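벽돌 복도 줄눈 백화 재발, 발수제 먼저냐 배수 먼저냐

게시판: 건축 유지보수 > 조적·미장
작성일 2023년 10월 25일

mkravets
3층 건물 북측 연결 복도, 내벽이 베이지색 치장벽돌입니다. 하부 7단까지 백화가 반복됩니다. 작년에 산성 세정제로 닦고 물 세척까지 했는데 겨울을 넘기고 같은 높이에서 다시 올라왔습니다. 줄눈은 시멘트 모르타르, 배합비 기록 없음. 외부는 화단이고 지반이 복도 바닥보다 높습니다. 시공업체는 실란계 발수제를 내벽에 바르자고 합니다. 도포 면적 204㎡로 견적을 받았습니다. 의견 부탁드립니다.

줄눈칼
내벽 발수는 반대합니다. 수분 공급원이 벽체 뒤쪽이면 표면 발수층 안쪽에서 염이 결정화됩니다. 표면 백화가 내부 백화로 바뀌는 것이고, 그다음은 벽돌 표면 박리입니다. 화단 쪽 방수층 상태부터 확인하세요.

brelter_user
실란계는 투습성이 있어서 박리까지 가는 경우는 드뭅니다. 막을 형성하는 아크릴계와 구분해야 합니다. 저희 현장은 실란계 도포 후 네 번째 겨울인데 문제 없습니다.

줄눈칼
투습성은 수증기 얘기입니다. 염은 액상수에 녹아서 이동합니다. 발수층 안쪽에서 물이 증발하면 염은 그 자리에 남습니다. 그 현장은 외벽 아닌가요? 외벽에서 빗물을 막는 경우와 배면수를 받는 내벽은 조건이 다릅니다.

brelter_user
외벽 맞습니다. 배면수 조건이라면 위 지적에 동의합니다. 다만 원글에 배면수라고 확정할 근거는 아직 없습니다. 결로일 수도 있습니다.

mkravets
결로 가능성은 저도 생각했습니다. 복도 폭이 좁고 환기는 창 하나에 의존합니다. 다만 백화가 나오는 높이가 화단 흙 높이와 거의 일치합니다. 창 주변 벽은 깨끗합니다.

koval_i
높이가 일치하면 배면수 쪽에 무게를 두겠습니다. 확인 순서는 이렇게 권합니다.
1) 벽 하부에 투명 필름을 사방 밀봉해서 붙이고 48시간 이상 둔다. 필름 안쪽에 물방울이 맺히면 벽체에서 나오는 수분, 바깥쪽에 맺히면 결로.
2) 백화 높이 위아래로 함수율을 잰다. 같은 위치를 강우 전후로 비교한다.
3) 백화 가루를 긁어 증류수에 녹여 본다. 잘 녹으면 황산염이나 탄산나트륨 계열, 거의 안 녹으면 탄산칼슘.
3)의 결과에 따라 세정 방법이 달라집니다. 수용성이면 건식 솔질이 먼저고, 물을 쓰면 염을 다시 벽 안으로 밀어 넣게 됩니다.

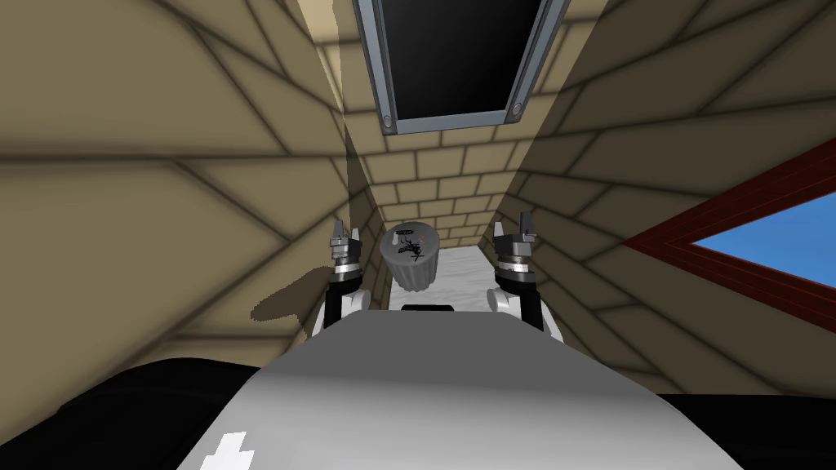
함수율계는 핀형이든 정전용량형이든 염이 있으면 값이 높게 나옵니다. 절댓값으로 판단하지 말고 같은 기기로 잰 상대 비교만 쓰세요. 절대 함수율이 필요하면 줄눈 시료를 채취해 건조 전후 중량을 재야 합니다.

yaryna_p
작년에 산 세정을 했다는 부분이 걸립니다. 사전에 물을 충분히 먹이고 했나요? 마른 벽에 바로 뿌리면 줄눈이 산을 흡수해서 염화칼슘이 생깁니다. 그러면 지금 보이는 염의 일부는 세정 때문일 수 있습니다.

mkravets
작업일지에 사전 살수 기록이 없습니다. 희석비만 적혀 있습니다. 중화 처리도 기록 없습니다.

yaryna_p
그러면 염분 분석에 염화물 항목을 꼭 넣으세요. 간이 시험지로도 유무는 확인됩니다.

줄눈칼
원인이 하나라고 볼 이유도 없습니다. 배면수가 있고 거기에 세정 잔류염이 더해졌을 수 있습니다. 어느 쪽이든 내벽 발수가 첫 공정은 아닙니다.

sandstead건축
시공 쪽 입장도 적습니다. 화단을 파내고 외방수를 다시 하면 비용이 발수의 몇 배입니다. 발주처가 예산이 없다고 하면 업체는 발수 견적을 낼 수밖에 없습니다. 업체가 몰라서 그러는 게 아닙니다.

koval_i
예산 문제는 이해합니다. 그래도 견적서에 배면수 조건에서 하자 책임을 어떻게 나누는지는 적어야 합니다. 절충안은 화단을 벽에서 띄우는 것입니다. 벽면을 따라 흙을 걷어내고 자갈 배수대와 유공관을 넣으면 전면 굴착까지 안 갑니다. 기초 하단까지 막지는 못해도 백화 높이는 내려갑니다.

brelter_user
유공관은 구배와 배출구를 먼저 잡아야 합니다. 배출구 없이 묻으면 물길만 벽 옆에 만들어 주는 셈입니다. 화단 관수 설비가 있으면 그것도 확인하세요. 점적관 누수로 같은 증상이 나온 현장을 봤습니다.

mkravets
점적관 있습니다. 벽에서 한 뼘 거리입니다. 우선 밸브를 잠그고 필름 시험부터 하겠습니다.

줄눈칼
밸브를 잠근 날짜와 강우일을 같이 기록해 두세요. 두 조건이 섞이면 해석이 안 됩니다. 줄눈 보수까지 갈 경우 시멘트 단독보다 석회를 섞은 배합을 검토하시고요. 벽돌보다 강한 줄눈은 수분과 염을 벽돌 쪽으로 보냅니다.

brelter_user
석회 혼합은 이견 있습니다. 기존 줄눈과 흡수율이 달라져서 부분 보수한 자리가 얼룩으로 보입니다. 전면 재시공이 아니면 기존 배합에 맞추는 게 낫습니다.

줄눈칼
얼룩은 남습니다. 저는 벽돌이 상하는 것보다 얼룩을 택합니다. 그 판단은 건물주 몫이고요.

mkravets
필름 세 장 붙였습니다. 백화 구간에 두 장, 그 위 깨끗한 구간에 한 장입니다. 염화물 시험지도 주문했습니다. 결과 나오면 이 글에 이어서 올리겠습니다. 발수 견적은 보류한다고 업체에 통보했습니다.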